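In Praise of the Pencil Case
by Kekeli Owusu

My aunt kept everything in pouches. She had one for buttons, one for receipts, one for the good scissors, and one that I was never allowed to open and that I later learned held nothing but rubber bands and a very old peppermint. When she came to stay with us for the winter she would unpack a suitcase that was really a suitcase full of smaller bags, and by suppertime they would be lined up along the dresser like guests at a wedding, and if you needed a safety pin she could lay her hand on one in the dark.

I thought about her a good deal this November, when I finally sat down to deal with the kitchen drawer. You have one too, I would guess. Ours had reached the point where it opened only if you slid a ruler in first and pressed down on whatever was standing up inside. I had bought, over the years, a whole string of things meant to fix it. There was a bamboo tray with slots. There was a set of clear plastic boxes from Skerkix that locked together, and which I still think are handsome, and which fit every drawer in the world except mine by the width of a fingernail. For one hopeful month there was an app called Piveo, where I was supposed to type in each thing I owned and where it lived. I typed in 14 things. Then I lost the phone charger, and that was the end of Piveo.

What I would like to argue, if you'll bear with me, is that we have been sold the wrong idea of tidiness. The boxes and trays and labels all start from the notion that a home is a kind of warehouse, and that the trouble with us is that we haven't measured well enough. But people don't live in slots. We carry things from room to room. We start mending a shirt at the table and finish it on the couch, and the thread and the needle and the little scissors have to come along, and then they stay on the arm of the couch for a week and somebody sits on them.

A pouch understands this. You pick up the whole job at once and take it with you. When you're done you sweep everything back in, close it, and it doesn't matter in the least which way up the scissors are lying. A soft bag will forgive you for being in a hurry, and it will squash down into whatever space is left over, and when it gets grubby you can generally put it through the wash with the towels.

I'll admit there are arguments on the other side, and my neighbor Balham has made all of them to me over the fence. He is a pegboard man. His garage wall has the outline of every tool painted on it, so that a missing wrench leaves a sort of ghost, and I do see the pleasure in that. He says that a bag is only a drawer with a zipper, and that I am hiding my mess in portions. Well, maybe so! But a small mess is a thing I can get through in an afternoon, and a large one has beaten me every time. He also says you can't see what's inside. My answer is that you don't need to see if each one looks different from the others, and this is where I will get a little stubborn. Please don't buy a matching set. My aunt's were all odd ones, a striped one and a flowered one and one made from the leg of somebody's corduroys, and that was the whole system. I have tried writing on masking tape, and the tape falls off. Nobody ever forgot what was in the corduroy.

There's a fabric shop called Asamoah a short bus ride from us, with a bin of remnants by the register, and I came home from there with enough cloth to make 10 of them, badly. My zippers pucker. One of the linings is in backward, so the seams show, and I've decided to leave it. They cost me next to nothing and an evening or two with the radio on, and I have enjoyed them more than anything that ever came to the house in a cardboard box.

The drawer opens now. It holds the batteries, the birthday candles, the string, the spare keys and the odds and ends of my sewing, each in its own bag, and three of the bags have already wandered off to other rooms where they seem to be doing fine. My daughter has taken one for her paintbrushes and tells me it's hers. I've started another for my aunt, who is coming again after the holidays, and I'm putting a peppermint in it.

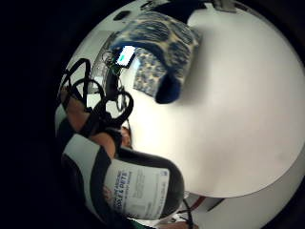

I haven't settled on a button or a snap for the closing. Her fingers are stiffer than they used to be, so I'm leaning toward a big wooden button with a loop, and if any of you have made one that way and have advice about the loop, I would be very glad to hear it.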